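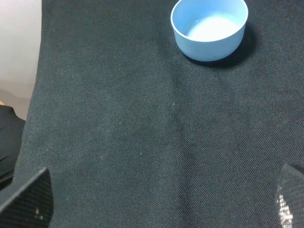
Ysaline Mallet asked me last October why anyone would put a dark cloth under small dishes when every shop uses white. Her view was that dark shows every bit of lint. She's right about the lint, and I'll come back to it.

Notes for the Tonenstead evening, May 9, 2019. Talk is 20 minutes, then questions.

Start with the cloth. Twill, dark, big enough to run well past the dishes on every side. Say where to buy it (Banden, the remnant bin, $4 a piece when they have it). Mention that I don't iron mine any more. Soft creases are fine on a table, hard fold lines are not – roll it on a tube between uses.

Pass the two samples along the front row. Wait until they come back. 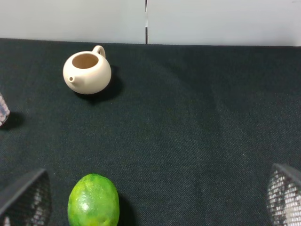

Next, pale against dark. Cream and off-white pots keep their outline on a dark ground, and a spout or a handle is easy to make out from across the room. On a white cloth you lose the edge. Same with light blue. A strong colour like bright green needs no help, so one piece of it is plenty.

Then the light. One lamp or one window, from the upper left if you can manage it. The shadow falls to the right and you leave room for it. At the Tultitetti sale we had up to 22 pieces on one table and the shadows ran into each other. Tell the story about the second table if there's time, skip it if not.

Spacing: give a small bowl more cloth than you think it needs. Put it toward the back, a bit off centre, and leave the front alone.

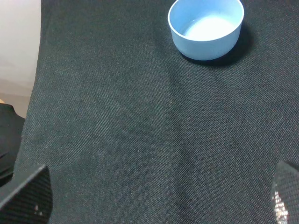
Lint. Sticky roller first, then a barely damp sponge, always along the weave. Do it before the dishes go down. A few specks will still turn up under a strong light and I leave them. Imhof's hall has old carpet, so roll twice there.

Plastic bowls will come up in questions. Yes, use them. Matte ones don't throw glare.

Sign-up sheet for the next evening is in room 204, beside the kettle. Bring your own cloth.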